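**Rallex two-arm teaching kit, after 80 hours**

The Rallex kit costs more than my first car and has a similar turning circle. You get two arms, a pair of hand controllers and software called Filis, which saves each run as an example for the learning system to chew on. We bought ours to teach tidying a spice rack, a job I have dodged at home for years.

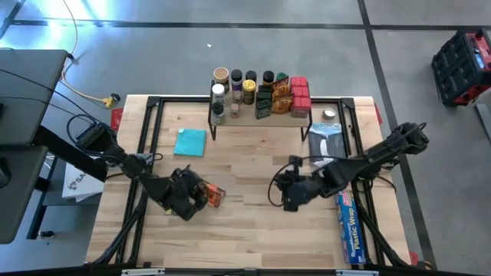
*Yusuf Filis*

Picking up a seasoning packet is harder than it sounds. The fingers get hold of small, light things well enough — once you've stopped steering like a learner driver. We have 1149 examples saved, and I'd throw out plenty of the early ones.

Gripes: the cables loop off the wrists and want watching, and the software takes 10 clicks to label a bad run. A good one takes 2, so guess which label tired people choose.

Four stars. I'd buy it again in November, when the new controllers are due.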